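## Storage notes: necklaces in lined organizers

25 Aug 2026

Following the spring item on ring trays, several readers asked for the same treatment of necklaces. Younes Tahiri has been keeping a log of tangles at the Helmy repair counter, and the figures below come from his sheet. Of 1420 chains brought in for cleaning, 58 had a knot tight enough to need two needles and a loupe. Most of the knotted ones were fine chains that had been stored loose in a dish or a pouch with other pieces.

The general rule is to store every chain under light restraint at one point or more. A fabric tab sewn into the lining is the usual method in fold-out and box organizers. Pass the chain behind the tab, draw it through until the clasp is clear, then lay the remainder straight. Close the clasp first. An open lobster clasp will pick up any link it touches, and it will also pull threads from the lining.

Chain type matters more than metal.

- **Snake chain.** Do not fold. A kink in a snake chain is a permanent deformation, and attempts to roll it out generally make a second one beside it. Store it as a wide loop with no bend tighter than a pencil.
- **Rope chain.** Tolerates bending but untwists if hung by a damaged end ring. Two rope chains of similar gauge can share a row if both are clasped and laid parallel.
- **Figaro.** The long links catch on jump rings. Keep it in its own row, at the bottom if there is a choice, with the clasp laid flat.

Pendants should stay on the chain and sit at the lowest part of the loop. Sliding a pendant up to the tab seems tidier but puts its weight on one short section.
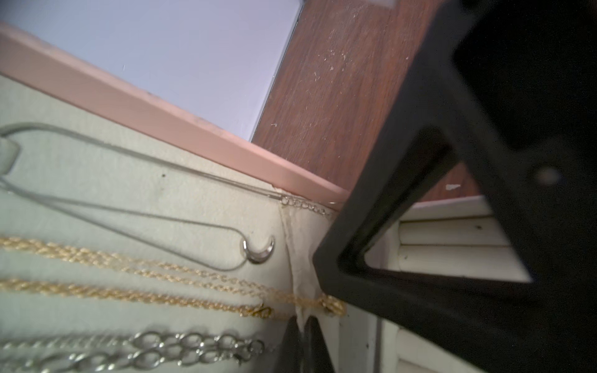
Extender chains are the part most often forgotten. The short tail hangs free after the clasp is closed, and it is usually the first thing to work its way into the neighboring row. Tuck it toward the corner of the compartment and leave a finger's width between it and the next clasp.

Linings need some attention as well. A seam that has creased or lifted will hold grit, and grit dulls a polished chain over time. Brush along the seam with a dry, soft paintbrush twice a year. Said Ashour uses a strip of low-tack tape on his own box and reports no residue, though he does recommend testing a corner first. Do not use a damp cloth on a lining that is glued down - the adhesive lets go at the edges and the fabric bubbles.

Painted rims chip where a lid or hinge meets them. Check the contact points before loading the organizer, and clear any flakes from the surface it stands on.

Anti-tarnish strips are a separate subject. Younes is comparing the Sedunex and Lellard strips in two identical drawers, silver only, and the results will run in the November issue. Readers who want the full tangle log can ask for sheet 3482 at the counter.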